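Home | Snacks | Sweets | Drinks | Store Finds | About

Handell Is Bringing Back Its Malt Crunch Bar, and I Have Already Cleared a Shelf

March 10, 2018

Stop what you're doing, because the Woltmont bar is coming back! Handell, the candy company that gave us those chewy lemon things in the striped bag and then took them away again, told its mailing list this week that the Woltmont will be in stores this May, for the first time since I was young enough to have it confiscated in math class.

If you never had one, I'm sorry, and also a little jealous that you get to try it for the first time. It was a malt wafer (thick, not one of those papery ones) with a layer of salty caramel on top and a coat of milk chocolate that always cracked down the middle when you opened it. You got crumbs on everything. My mother could tell I'd had one before I was even in the door.

I ate a frankly silly number of them between seventh grade and the end of high school, mostly bought at the gas station on the corner by the bus stop, and then one fall they just weren't there. The guy behind the counter shrugged and pointed at the peanut bars. I have held it against peanut bars ever since.

So what happened this time? A petition, basically. A fan named Wilma Yule put one up online a couple of years back and kept at it, posting old wrappers and old ads and pestering Handell every time they launched another pretzel flavor. When it closed it had 2,084 names on it, mine included (I may have signed from my work address too, don't tell). That isn't a giant number as these things go, but Handell isn't a giant company, and they've said the petition is what got the bar onto the table again.

I called Yule on Thursday's lunch break 's leftovers, so to speak, with about ten minutes to spare, and she was every bit as excited as I was. She still has a box of wrappers from back then, flattened in a photo album. She's also the one who told me about the recipe, and that's where it gets a bit more complicated.

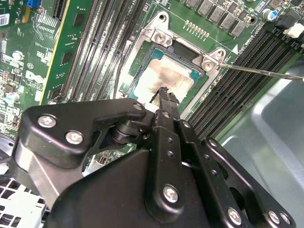 Wilma Yule told me she'll buy the first box whatever it tastes like, but that if they've gone and thinned out the wafer she'll be starting a second petition the same night. She tried an early version at a tasting Handell held for some of the people who signed, and she thought the caramel was right and the chocolate was close. The wafer, she said, was "a little polite." I know exactly what she means and it worries me.

Handell's note does admit to some changes. The old wafer was baked by Imrie, a bakery that closed its wafer line a long time ago, and the ovens went with it. The new one is baked in-house from the original recipe card, or as near as they can get to it. The malt comes from a different supplier, and there's a bit less salt in the caramel. I'm fine with the malt. I'm not sure I'm fine with the salt! The salt was the whole reason you wanted a second one.

The size is changing too, and you can probably guess which direction. The new bar has 219 calories, which I only mention because the note mentions it twice, and it's a touch shorter than the one I remember. Then again my hands were smaller, so maybe I'm not a reliable witness. The price hasn't been announced. I'd pay more than I should.

Now for the part everybody has been emailing me about, where you'll be able to get one. The first run is going to Wullari, the grocery chain, and only Wullari, for the opening few weeks. They have 31 stores, so if you live near one you're in luck, and if you don't you'll need a friend who does (I am already being very nice to my cousin). After that Handell says it hopes to get the bar into gas stations and corner stores, which is where it belongs if you ask me. I don't want to buy a Woltmont next to the organic yogurt. I want to buy it with warm quarters from the bottom of my backpack.

There'll be single bars at the register and a box of 16 for people with no self-control. I'll be getting the box.

Not everyone is thrilled, by the way. Fraser Dalgleish wrote to me after I first hinted at this in the newsletter, and he thinks the company picked the wrong candy. He wants the mint one back, the one in the green wrapper with the chewy center, and he says the Woltmont was what you bought when the mint ones had run out. I read that twice and had to go for a walk. I liked the mint one too, for the record, but it stuck to your teeth until dinner and it never once made me feel better about a pop quiz.

He does have a point about how these comebacks usually go. We've all been burned. Something you loved shows up again in a retro wrapper, you drive across town for it, and it tastes like a candle. Or it's perfect, and you get used to having it around, and six weeks later it's gone again because it was only ever a limited run. I asked Handell which kind this is going to be.
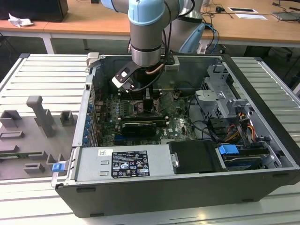
Their answer was that the Woltmont is back "for as long as people keep buying it," and I've decided to take that as a personal assignment. They wouldn't tell me how many they're making in the first run, or what counts as enough sales to keep it going. They did say the wrapper will be the old one, red with the slanted yellow letters, and that it'll be paper on the outside again. I got a bit misty about that, I'll admit. It used to make the best noise.

There's talk of a dark chocolate one later if the regular bar does well. I have mixed feelings. I like dark chocolate just fine, but the old one was so sweet it made your ears ring, and I think that was part of the deal. Maybe get the first one right and leave it alone for a while? I said so in my reply to them, at some length. They wrote back with a smiley face.

I'm planning to do a proper taste test once I have a box in my hands, and I'll see if Yule wants to join me for it, seeing as she's the only person I've met with a longer memory for this stuff than mine. Dalgleish is invited too, if he promises to keep an open mind. If you've got an old wrapper in a drawer somewhere, send me a picture of the ingredients list, please! Mine went out with the trash years ago and I'd love to compare the two line by line.

And if you work at a Wullari and happen to know which morning the candy delivery comes in, my email is at the top of the page.

Recent posts
Five Gas Station Pies, Ranked by a Very Tired Person
Are Cheese Puffs Getting Smaller?
The Cereal I Ate Only at My Grandmother's House
Orange Soda Taste Test: Cans or Bottles
What Your Movie Theater Candy Says About Your Childhood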